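3.2 Household textiles and overnight bedroom humidity

Bedding was treated as a moisture store in its own right. In most room models the bed is left out or folded into a single furniture term, which gives a fair result for living rooms but a poor one for small bedrooms with the door shut. The Nevthorpe homes have bedrooms of modest volume and little hard furniture, and the textile share of the exposed surface is high. We therefore recorded, for each bedroom, the type of top layer on the bed, the pile (plush, flat weave or knit), and whether a second padded layer was kept on the bed during the day.

The survey covered 269 bedrooms. Sensors were placed at mattress height and on the wall opposite the window, and both were read at 16-minute intervals from September until the end of the heating season. Rooms with fewer than 3406 valid readings were dropped from the regression but kept in the descriptive tables.
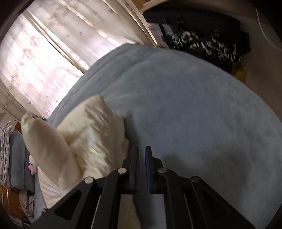 Plush covers were the most common top layer in the sample, followed by flat woven cotton. Pile matters for two reasons. A raised pile has a larger surface in contact with room air, and it holds a layer of still air that slows the exchange once the outer fibers have reached balance. The first effect dominates in the early part of the night and the second in the hours before waking. A single exchange coefficient cannot represent both, and we fitted separate values for the rising and falling parts of the humidity curve.

Two existing tools were used for comparison. Orkiro takes a lumped storage term per unit of floor area and has no entry for bedding. Trevor accepts surface materials one at a time, but its library stops at curtains and carpet. To run Trevor on our rooms, the top layer was entered as a carpet of equal area with the backing removed. This raised the predicted early-night storage and brought the peak closer to the measured one, although the decay after the window was opened was still too fast.

Padded items left on top of the bed were harder to classify. Residents described them variously as quilts, throws and clothes, and the fill was seldom known. We coded them by outer finish (shiny or matte) and by the share of the bed they covered, estimated in thirds. Fill material was left out of the model. 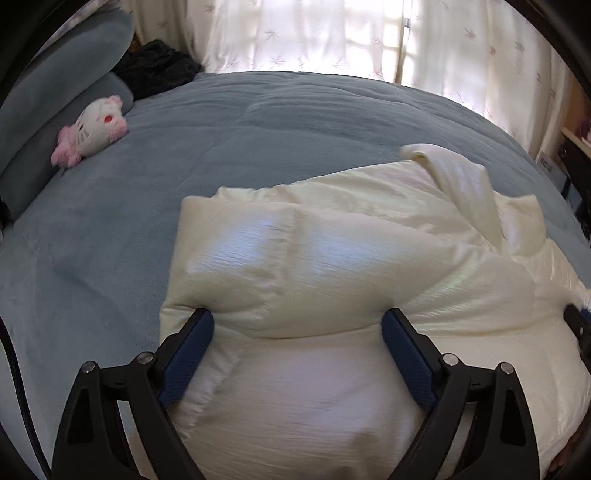 Figure 3. Shiny cream-white padded item on a plush blue-gray bed surface.

Shiny outer fabrics tend to be closely woven, and we expected them to act as a partial cover over the pile beneath. The fitted coefficients agree in sign with this but the interval is wide, and the effect disappears when rooms with two sleepers are modeled separately. Coverage was also recorded only at the sensor visits. Residents move such items daily, so the coded value is best read as a habit of the household.

Ventilation remained the strongest predictor in all versions of the model. Adding the bedding terms reduced the error in the overnight peak for closed-door rooms and made nearly no difference where the door stood open. The same pattern was found in the smaller Basia pilot homes, where wall finish was held constant. Section 3.3 repeats the fit with the mattress included as a second, slower store.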